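Progress report to the Davgate equipment fund
Hand-held gripper comparison, second period
Prepared by Corina Sandu, with notes from Nelu Pascu and Igor Šindelář

Dear Emanuel,

Thank you for your patience with this one. I promised it for the start of September and it is reaching you a good deal later than that, mostly because Igor and I kept finding one more thing we wanted to check before putting our names to it. I hope the extra detail makes up for the wait! As before, I have kept the spending sheet separate and will use these pages to tell you how the work itself is going.

You will remember that the grant covers a comparison of two finger designs for our hand-held grippers. The first is the flat pad we have used since the start, which we call Picard. The second is the V-shaped rubber finger, called Fladevwood in all our notes (Lucian named it, and by now it is far too late to change). The question we put to you in the application was whether the V shape would let people pick up awkward household things with fewer dropped grasps, and whether the recordings would still be clean enough to train an arm on afterward.

We have now finished 402 recordings, shared between the two designs. That is a little short of what I had hoped for, and the shortfall is nearly all on the Picard side. People got comfortable with the V fingers very quickly and were slow to change back when their turn came, so from the next period Nelu will be handing out the grippers at the start of each session and keeping the list himself.
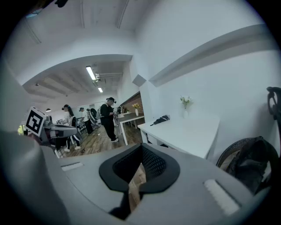

V-shaped rubber finger seen from the gripper's own camera, with recording under way in the office.

The camera view has been one of our nicer surprises. With Picard the pads sat low and we could see plenty of the table but very little of the moment of contact. With Fladevwood the rubber piece sits in the middle of the view, and Igor can tell from the recording alone whether an object has settled into the notch or is only resting against one side of it. He has gone back over the early recordings and marked the doubtful grasps by hand, a job I would not wish on anyone, and he was very cheerful about it.

There is a price for this. The finger hides part of whatever is directly in front of it, and with small items (bottle caps, keys, the little spoons) the object can vanish from view just before it is gripped. Lucian tried tilting the camera mount by 3 degrees, which helped with the keys and did nothing at all for the spoons. We would like to try a slightly narrower rubber piece before we touch the mount again. The drawings are done and Estatetti has agreed to mold a small batch for us at the price we gave you in the original budget, so there is nothing extra to ask for there.

Wear has been modest. We replaced two of the rubber pieces during the period, both on the same gripper, and Nelu suspects that its jaw closes a touch harder than the others. He is going to swap the motor over and see whether the trouble follows it.
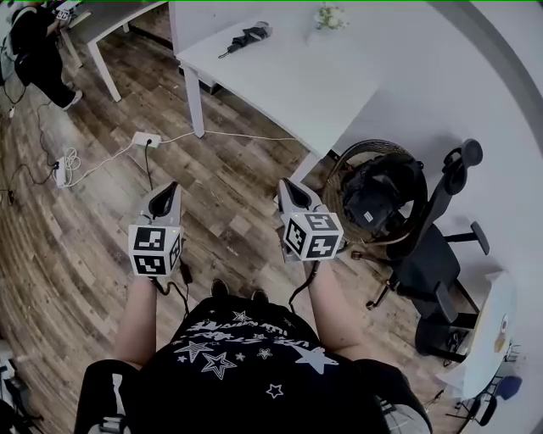
TWO-HANDED WORK AND TRACKING

We had planned to leave two-handed tasks until the final period, but the single-hand sessions went smoothly enough that we brought some of them forward. The person recording holds a gripper in each hand, and the marker cubes mounted on them let us work out where each one is as it moves. Having patterns on several sides of the cube matters a great deal more with two hands than with one - wrists turn inward when people fold a cloth or hold a box steady, and a single flat marker would spend half its time facing the wrong way.

Tracking still drops out now and then. Of the two-handed recordings made so far, 14 had gaps long enough that we set them aside, and in most of those one forearm had passed in front of the other cube. Igor thinks many can be rescued by filling in from the motion sensor, and he has a first version of that running. I would rather not count them until he is happy with it.

The other matter is cables. Each gripper has a black cable trailing back along the forearm, and people do change how they move when they can feel it. Several of our recorders mentioned it without being asked, and Lucian noticed that they reached less far across the body with two grippers than they had with one. We are costing a small battery pack with a clip for the belt, and I will send you the figures before we commit to anything.

What comes next is fairly simple to set out. We will even up the Picard recordings first, then fit the narrower fingers when they arrive and repeat the small-item tasks with them. After that the training runs on the arm can begin, and Nelu has already booked the time for them. I expect the first grasp results to be ready around 2 weeks after the runs start, and I will forward them as they are, untidy tables and all.

If you would like to come by and try the grippers for yourself, you would be very welcome. Mornings after ten suit us best, and Igor will gladly set you to work on the spoons.

With warm thanks from all of us,
Corina Sandu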